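Speaker notes, Tuesday session, 11 min slot + questions
Treasa Egan, Lonness group

(slide 1, title)
Thank Pirholm for the invite. Say name slowly. Don't apologize for the cold.
One sentence pitch: we let the robot decide when NOT to grasp, and to push the pile first.

(slide 2, the problem)
Picking from bins. Everybody in the room knows this, go fast.
Usual setup: look, score every grasp, take the best one. Works great on a loose pile. Falls over near walls. A long thin block up against a wall has no room for a finger on one side. Scorer still gives you a best grasp because something always has to be best. Robot tries it, jams a fingertip, picks same grasp again. We had runs stuck in that loop till the timeout.
Pause here. People laugh at the loop, let them.

(slide 3, what we did)
Two scores instead of one. Score A = chance this grasp works. Score B = how much better A gets if we push first.
B is the new part. Say it twice.
Trained on 2000 pushes, all on the real arm, no simulation. Someone will ask why no sim. Answer: block on a worn plastic floor slides nothing like our sim block did, and we spent all of July trying to fix it. Trumov people got further with this than us, point to their poster.
Note: don't say "plastic" if Thaweesak is in the room, he'll want the exact material and we'll lose 2 minutes

(slide 4, the setup)
Keep this short. Bin clamped to the table so a hard push can't walk it. Blocks in two colors, green and red, reds longer. The color is only for us, the model gets depth only. Gripper parks over on the right before each decision so it's not over the pile.
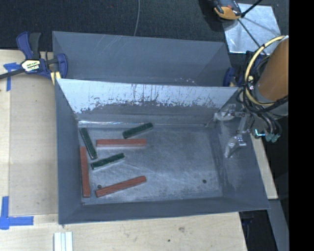 Slide 4. Blocks on the left half of the bin, gripper clear on the right.

Point at the red one along the left wall. That's the kind that kills the baseline. Then the green one next to it, steep angle, close to the wall too. Ask the room: grasp or push? Take a couple hands, don't wait for more.
Then point at the open floor on the right side. That's the room a push can use. Whole method in one slide realy.
If time: mention the scuffs on the floor, depth was fine with them. Bright line at the back seam is a reflection, we mask a thin strip there.

(slide 5, results)
600 test picks, same start layouts for both methods.
Big number first, then shut up and let them read the bars.
Main thing: the gain is almost all from blocks near walls. Middle of the bin, no difference, and we shouldnt pretend there is. Say so before someone else does.
Cost: pushes take time. On easy piles we're slower than baseline. Per hour it evens out once you count the stuck loops. Have the backup slide ready for this, it's the one after the references.

(slide 6, what went wrong)
- corners. Pushing out of a corner needs a finger behind the block and there's no behind. Still open.
- pushed one block under another, made it worse. B score had no idea.
- early version liked pushing too much, would tidy the bin and never pick. Fixed with a cost per push, value set by hand, yes by hand, own it

(slide 7, next)
Different shapes, not only blocks. Deeper bins. Learn the push cost from data.
Don't promise code date. "Soon" is fine.

(slide 8, thanks)
Names on slide, don't read them all. Leave slide 5 up for questions instead of this one.

Likely questions
Why not suction? Fine for flat tops, we care about two-finger case.
Does B transfer to another gripper? Don't know, finger shape matters a lot, would retrain.
Why not plan several pushes ahead? Tried two. Slower, gain was tiny.
Is the wall effect just bad depth at walls? Good question, checked, see backup slide 2

If running over at slide 5 skip 6 except corners, go straigt to next.
Water bottle. Clicker is in the side pocket.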